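How a Town Remembers: Public Tributes to Long-serving Councillors in Curnley

Student project report by Eifion Powell
Second-year Politics, submitted February 12, 2022

Why I picked this

My gran kept a drawer of order-of-service cards, and I think that is where all this began, years before I had heard of a dissertation tutor! When Councillor Hughes died in August the whole of Curnley seemed to want to say something, and I found myself reading every notice, from the long formal ones by party branches to the two lines taped up in the chip shop window. I wanted to know who these tributes were written for, and what they leave out.
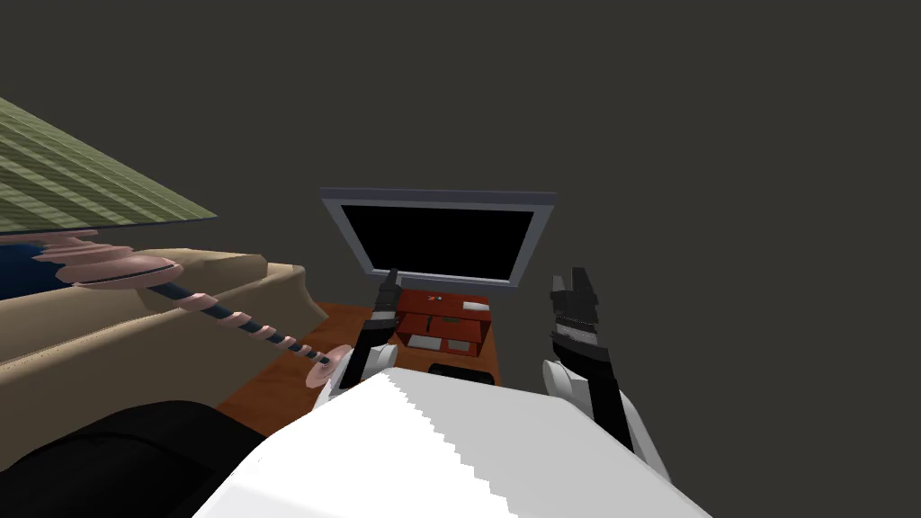 Figure 1. Striped lampshade and pink lamp, rendered view.

What I did

I collected 238 written tributes to former councillors, most of them from the local paper's archive and the rest from party newsletters that people very kindly dug out of their lofts for me. Together they came to 2661 sentences, and I read every one of them with a pot of tea and a highlighter. I also sat down with 6 people who had written at least one tribute themselves (one talk ran on past supper and I was sent home with cake).

What I found

The party statements nearly always thank the family first, and they use the word "service" so often that I stopped marking it. Arguments are hardly mentioned. Hughes spent a good part of his career fighting his own group over the Satau Road bus depot, and only 2 of the tributes to him bring it up, both of them from people who had been on the other side.
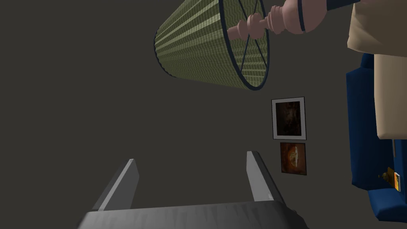

The shorter, homelier notices were much freer with that kind of thing. One neighbour wrote that he was "a terror about hedges", and I felt I knew him better from that than from a whole page of committee dates. My interviewees said much the same, although the two who wrote for their party told me they would be nervous of putting it in print while the family was still grieving, and I do understand that.

What I would do differently

I would start the interviews sooner, and I would ask families what they thought of the statements, which I was too shy to do this time. I typed my notes into Skimadeo as I went and then had to retype a good many of them after muddling my headings, so a plain notebook next time, I think.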